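## 3. Gathering the demonstrations

### 3.1 Setup

All demonstrations were gathered at the Premden site on one arm with a two-finger gripper and a small camera at the wrist. The arm was moved by hand-guided teleoperation: the operator held a lever that set the speed and direction of the wrist, and a trigger that opened and closed the fingers. We logged joint positions, trigger state and the wrist view together. No force sensor was used. The Platard dataset, which we compare against in Section 5, was recorded with a force sensor, and we removed that channel before training on it.

The task family is the placing of household cups and mugs onto simple racks. A single example starts with the arm in its rest pose and ends when the operator opens the fingers and backs the wrist away. Operators were told to work at a pace they could keep up for a full session and to avoid pausing in the air. Pauses are a known problem for policies that imitate, as the model learns to stop where the operator stopped and may never start again.

### 3.2 Grasps and object pose

Mugs are harder than they look for a two-finger gripper. The handle gets in the way of many approaches, and the body is wide compared with the opening of the fingers. We therefore asked operators to grasp near the rim, with one finger inside the mouth when the pose allowed it. Figure 1 gives the wrist view during one such grasp, on a speckled enamel mug held on its side with the handle up.
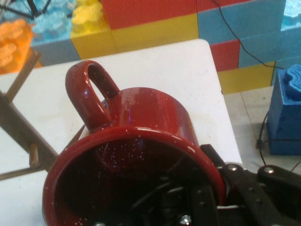
**Figure 1.** Wrist view with a dark red enamel mug in the gripper. Part of a wooden structure is visible on the table to the left.

Abou Zeid objected, on reading a draft of this section, that a rim grasp teaches the model a habit that will not carry over to thin glass, and that we should have split the session time evenly between rim and handle. We agree with the first point. On the second, we tried handle grasps in an early round and found that the mug tended to swing about the handle when the wrist turned, so that the final pose depended more on chance than on what the operator did. Those recordings are kept in the release under a separate folder and were not used for training.

The wrist view has a known weakness in this task. Once a mug is in the gripper, it fills a large part of what the camera sees, and the rack may be hidden for long stretches of the approach. We did not add a second camera. Instead, operators were asked to bring the rack into view at least once before the final move, even when they could have reached it by a shorter path. This makes the paths longer, and the learned policy copies the detour.

### 3.3 Background and clutter

We did not clear the room behind the table. In the recording shown in Figure 1, large toy-style building blocks in bright colors stand behind it, including red ones, and a policy that relies on color alone to find a red mug will be misled by them. Earlier work with the Emodia toolkit in our group used a plain gray curtain, and the resulting policies failed when the curtain was taken down.

### 3.4 Filtering

The sessions gave 1918 recordings before filtering. A recording was dropped if the log had a gap, if the operator marked it as failed, or if the fingers closed more than 2 times before the mug was lifted. The last rule was added in June, after we saw that repeated closing at the rim led the trained policy to nibble at the mug without picking it up. The rule is crude and removes some good recordings along with the bad.

To check the operators' own marks, we drew 100 of the remaining recordings at random and had a second person label each as a success or a failure. The two sets of labels differed in 2 cases, both of them placements where the mug came to rest against the rack but not fully on it. We left both in the training set.

For the low-data runs in Section 4 we used a fixed subset of 33 recordings, chosen once and kept the same for every model. The list of recordings in this subset is included with the release.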